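## 4. Recording suturing examples

Read this section before the first recording of a session. It assumes the arms have been homed and the instruments fitted as described in section 3. The learning system is trained only on what is recorded here, so a badly labelled example does more harm than a missing one.

Both views are stored with every example, the close one from the instrument and the wide one over the tissue.
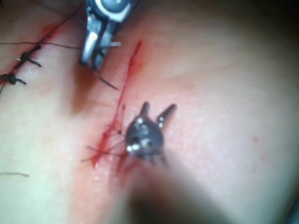
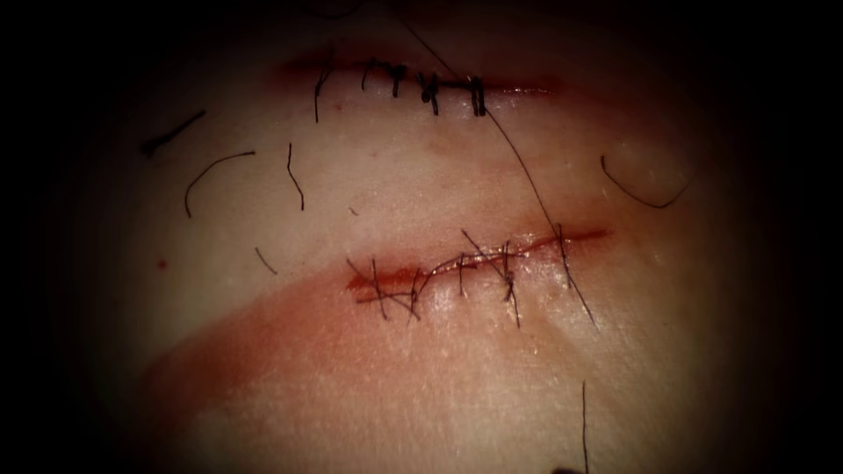
Parvaneh Rezaei asked, on reading the first draft, whether an operator should throw away an example when a stitch comes out untidy. Her own view was that they should keep it, finish the stitch and grade it low, and that is now the rule at both Devley and Flornholm. See 4.3.

### 4.1 Before you record

1. Open Gandine on the operator's console and choose **New session**.
2. Enter your operator code and the tissue batch number. Don't use your name.
3. Check that both views are live. A frozen view shows a grey bar under the picture.
4. Wipe the lens of the close view with a dry lens cloth.
5. Set the light so that dark thread can be told from shadow in both views. Once set, leave it alone until the session is closed.
6. Press **Sync**. The clock offset should read 4 milliseconds or less. If it reads more, press it again.

> **Note:** Gandine will let you record with a bad offset. It marks the example in amber but does not stop you. Check the colour before you go on.

### 4.2 Recording an example

One example is one stitch, from picking up the needle to cutting the thread. Do not record two stitches as one, even if the second follows on without a break.

1. Bring both instruments to the start position and hold them still until the tone sounds.
2. Press the left pedal to begin.
3. Grasp the needle, pass it through both edges of the incision and draw the thread through.
4. Tie and cut as you were trained to. Work at your usual speed - slow, careful examples teach the system to be slow.
5. Open both instruments, return to the start position and press the left pedal again to end.
6. Choose the next stitch position on the console before moving off.

If you drop the needle, carry on. Pick it up and complete the stitch in the same example. Recoveries are wanted and there are never enough of them.

> **Caution:** Do not reach into the workspace while the pedal light is green. The arms are live even when they are not moving. Press the red button on the console and wait for the light to go out.

> **Caution:** Needles are sharp and easily lost in the tissue. Count them out and count them in at the end of every session.

Cut ends of thread can stay where they fall. The system has to cope with them, and clearing up between stitches makes the examples too alike. Remove a piece only if it has caught on an instrument, and do so between examples with the light out.

### 4.3 Grading

Grade each example as soon as it ends. The screen offers three choices:

- **Good:** the stitch holds, the edges meet and the knot is secure.
- **Usable:** the stitch holds but is loose, uneven or has long tails.
- **Failed:** the stitch doesn't hold, or the thread broke.

Failed examples are kept. They are used for training the part of the system that spots mistakes, and Hennessy, the review server, sorts them by itself overnight. Delete an example only if a view was blocked or the wrong batch number was entered, and write the reason in the box.

Do not change a grade later on. If you think one is wrong, tick **Second opinion** and another operator will grade it without seeing yours.

### 4.4 Length of a session

A full session is 16 examples. Stop there even if the tissue could take more. Operators who went on to 26 in the early trials gave noticeably rougher work towards the end, and much of it had to be graded again.

A new stitch type needs 100 examples graded Good or Usable before training can start. They should come from more than one operator - the planner on the console shows how many each person has given so far.

### 4.5 Closing the session

1. Press the red button and wait for the light to go out.
2. Count the needles.
3. Choose **Close session**. Gandine checks that the two views are the same length and lists any example where they aren't.
4. Leave the console on until the upload bar is full.
5. Put the tissue in the yellow bin and enter the batch number in the log.

If the upload stops part way, do not restart the console. Choose **Resume** from the session menu. If that fails twice, leave the session open and follow the steps in section 7.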